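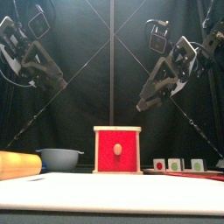

4. Planning the equipment budget

4.1 What we had to decide

When our laboratory received money for a second two-arm workcell, we had already worked with the first one for two years. We thought that planning the purchase would be easy, as the main parts were known to us. In practice the list of main parts was the easy half. The arms, the grippers and the cameras were on the first page of the plan, and they were chosen in one afternoon. The second page was cables, clamps, fabric, spare fingertips, small household objects and storage, and it took the rest of October to finish.

In this section we describe how the plan was made, which items were missing in the first version, and how we would divide the money if we did it again. We do not give full prices for the arms. They depend on the country, on the contract and on the discount for universities, and a number from our contract would not help another group very much. For the smaller items we give prices where we think they are useful. All prices are in dollars and without tax.

4.2 Choosing between a finished cell and separate parts

We asked for two offers. The first one, from Givine, was for a finished cell: frame, enclosure, arms, lighting and cameras, installed by the seller. The second one, from Jakubowski, was for the arms and the mounts only, and the enclosure was left to us. The finished cell had a shorter delivery time and one service contract for everything. It was also harder to change. The camera positions were fixed by the seller, and moving one of them meant a new service visit.

Our experiments change often. In one month the arms work with cubes and a box, and in the next month with kitchen tools, so the cameras must sometimes be moved too. For this reason we took the separate parts. We want to say clearly that this decision costs working time. Two members of the group spent most of a month on mounting, cable routing and calibration, and this time does not appear in any offer. A group with only one engineer should probably take the finished cell.

The software was the third question. We use the Eltar control package on the first cell, and the license can be extended to a second one for a yearly fee. We compared it with writing our own interface, but the comparison was short. The fee was smaller than one month of salary, and the students already know the package.

4.3 Enclosure and table

The enclosure is the cheapest large item in the plan. We use black fabric on the sides and above, and the tabletop is black too. The dark background makes light objects easier to separate in the camera images, and it keeps the light from the windows away from the table. Fabric can be replaced by one person in a morning. Solid panels were offered to us for 2,000 dollars, and we decided against them.

Clamps were not in the first version of the plan at all. We had thought of them as something one takes from a drawer. They belong in the budget as their own line, together with fittings and brackets, because a clamp which is borrowed from another setup will be missing there on the next day. The layout of the table in use is shown in Figure 3.

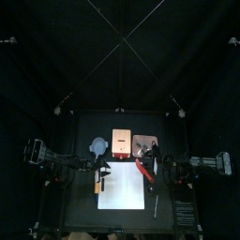
Figure 3. Two-arm workcell with black fabric enclosure. Objects are placed around a white sheet of paper in the center of the table.

The paper also has a budget side, although a small one. White sheets of this size become dirty and bent, and we change them often. We now buy them in large packs and write them under consumables.

4.4 Objects

Most planning guides that we have read say little about the objects which the robots handle. In our first year we bought them one by one, from local shops, and each receipt was handled separately by the administration. This was slow. It also made problems for repeating an experiment, as a bowl that was on sale in spring could not be bought again in autumn.

For the second cell we reserved 500 dollars for objects and ordered them together from Fivivus. The order contained bowls, trays, a spatula, hand tools, pens and small boxes. We had three rules for the order. Every object should be available in at least two copies, so that a broken one can be replaced by the same model. Objects of different stiffness and thickness should be present, since a thin pen and a wide bowl ask very different things from a two-finger gripper. The objects for one task should fit into one storage box with a label, and the box must be in the budget as well.

The last rule sounds too simple for a paper – but before we had it, a session often started with a search for one missing part.

4.5 Spare parts and service

Fingertips wear out first. After them come the cables, above all where they make a loop around a moving link and are bent again and again. We recommend to buy 5 sets of fingertips together with the gripper, and one complete set of camera cables for each arm. Both are cheap in comparison with a week in which the cell does not run.

The grippers themselves are more difficult. A spare gripper is expensive, and in two years we needed it only once. At that time we had none, and the delivery took longer than the seller had promised. In the new plan one spare gripper is shared between the two cells. This is only possible if both cells use the same model, and it was a strong argument for staying with the same supplier, even where another offer was a little lower.

A service contract was offered for the arms and for the grippers. We took the first and not the second. The arms need calibration tools which we do not own, while the grippers can be opened and repaired in our workshop.

4.6 Order of purchase

The items should not all be ordered on the same day. The mounts and the table must arrive before the arms, or the arms will stay in their boxes and the warranty period will already be running. With our first cell we lost a part of the warranty in this way. For the second one we asked the supplier to start the warranty at installation, and this was accepted without extra cost.

Cameras should be ordered late. Their models change quickly, and the exact distance to the table is known only after the mounts are in place. The objects can be ordered at any time, but somebody must check them before the first session. Two of our trays were wider than the opening of the gripper at every point except the rim, and they had to be exchanged.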